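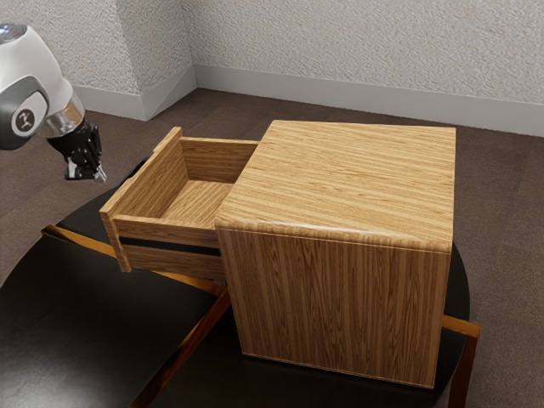

Roboterarm mit schwarzem Greifer, daneben ein Schränkchen aus hellem Holz mit offener Schublade. Computergrafik

Die Stimme vom rechten Sitz

Wer mit Piroska Illés Auto fährt, und zwar ganz normal, zum Bäcker oder zur Post, der bekommt irgendwann eine Kurve angesagt. Sie merkt das gar nicht mehr. »Rechts vier, macht zu«, murmelt sie, während ich den Leihwagen aus dem Ort hinauslenke, und dann lacht sie und entschuldigt sich und tut es an der nächsten Biegung gleich wieder. Seit vielen Jahren sitzt sie im Rallyeauto auf der Beifahrerseite, das Heft auf den Knien, und liest ihrer Fahrerin die Straße vor. Die Fahrerin heißt Tímea Szénási, und ohne sie, das sagt Piroska gleich beim ersten Kaffee, gäbe es hier nichts zu erzählen.

Ich war nach Trurkeveo gekommen, um die beiden vor der Herbstrallye zu besuchen, und hatte mir, wie man das so tut, eine Rennwerkstatt vorgestellt, laut und voller Leute. Gefunden habe ich zwei Frauen in einer ehemaligen Mosterei, die sich darüber stritten, ob eine bestimmte Kuppe hinter dem Friedhof »lang« oder nur »Kuppe« heißen müsse. Der Streit dauerte bis nach dem Mittagessen. Es gab Linsensuppe, und es wurde auch über der Linsensuppe gestritten, sehr freundlich übrigens und mit viel Brot.

Um das zu verstehen, muss man ein wenig ausholen. Vor einer Rallye dürfen die Teams jede Wertungsprüfung abfahren, in gemäßigtem Tempo, im Alltagsverkehr, mit Traktoren vor der Nase. Bei der Rallye rund um Trurkeveo sind 2 Durchgänge erlaubt. Im ersten diktiert Tímea, und Piroska schreibt. Im zweiten liest Piroska vor, und Tímea verbessert. Was dabei entsteht, heißt bei ihnen schlicht »der Schrieb«, und dieser Schrieb ist so persönlich wie ein Tagebuch. Fremde können damit wenig anfangen. Ich habe eine Seite gesehen und außer dem Wort »Hund« nichts entziffert. (Der Hund liegt wohl im Sommer gern in der Einfahrt eines Bauernhofs, und man sollte dort auf der Besichtigungsfahrt nicht hupen, sonst kommt der Bauer.)
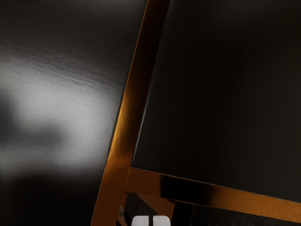 Weicher Lichtreflex auf schwarzer Glanzfläche, rechts begrenzt von kupferfarbenem Metall. Computergrafik

Die längste Prüfung führt über die Clidska, einen bewaldeten Höhenzug, den man aus dem Tal für harmlos hält. Dort steht fast auf jedem Kilometer etwas im Heft, bis zu 38 Ansagen auf einer einzigen Doppelseite, und Piroska muss sie so lesen, dass jede genau in dem Moment ankommt, in dem Tímea sie braucht. Zu früh ist schlecht, weil sie dann vergessen wird. Zu spät ist schlechter. »Ich höre an ihrem Gasfuß, ob sie mich verstanden hat«, sagt Piroska. Nach draußen schaut sie dabei kaum. Sie spürt im Rücken und im Gesäß, wo das Auto ist, und wenn sich die Kurve unter ihr anders anfühlt als das, was sie eben gelesen hat, dann weiß sie, dass sie sich verblättert hat.

Das ist ihr einmal passiert, im März, bei einem Lauf weit weg von zu Hause und bei scheußlichem Schneeregen. Zwei Seiten klebten zusammen. Sie erzählt davon, wie andere Leute von einer verpatzten Prüfung in der Schule erzählen, mit den Händen vor dem Gesicht. Tímea ging vom Gas, sagte »Such in Ruhe« und rollte auf Sicht weiter, bis die Stimme neben ihr wieder einsetzte. Gesprochen haben sie darüber erst am Abend. Seither blättert Piroska mit einem Gummifingerhut aus dem Schreibwarenladen, und sie hat mir sehr ausführlich erklärt, welche Größe die richtige ist und warum man ihn vorher waschen muss.

Tímea ist die Stillere. Sie repariert unter der Woche Landmaschinen und hat die Angewohnheit, beim Nachdenken Schrauben nach Länge zu ordnen, auch auf fremden Tischen. Über das Tempo redet sie ungern. Lieber redet sie über Reifen, und am liebsten über Schotter, von dem sie offenbar jede Sorte im Landkreis kennt. Das Geld kommt zu einem guten Teil von Adeleke, einem Händler für Gartengeräte und Pumpen, dessen Schriftzug auf beiden Türen klebt. Den Rest legen die beiden selbst drauf, und man merkt, dass sie lieber nicht zusammenrechnen, was da im Lauf der Jahre zusammengekommen ist.

Abends trifft sich, was in der Gegend mit Rallye zu tun hat, im Cellar, einer Kneipe unter dem alten Zollhaus, in der es nach Bratkartoffeln riecht und in der die Wirtin die Ergebnislisten in Klarsichthüllen über der Theke aufhängt. Die jüngste trägt das Datum 7. September 2022. Illés und Szénási stehen darauf in der Klasse auf Platz 2, eine Handbreit hinter einem Brüderpaar aus dem Nachbartal, das an diesem Abend am Nebentisch saß und uns eine Runde Apfelschnaps herüberschickte. Ich hätte gern behauptet, ich sei danach noch zu Notizen fähig gewesen.

Am nächsten Morgen durfte ich mitfahren, auf öffentlicher Straße und brav nach Tempolimit, hinten eingeklemmt zwischen einem Ersatzrad und einer Kühltasche. Piroska las, Tímea lenkte. Nach ein paar Kilometern hörte ich auf, die Wörter verstehen zu wollen, und hörte nur noch den Rhythmus, der ein bisschen an ein Abzählgedicht erinnert. Hinter dem Friedhof kam die Kuppe.

»Kuppe lang«, las Piroska.

Tímea schwieg bis zur Brücke. Dann bat sie ihre Beifahrerin, das »lang« bitte wieder zu streichen.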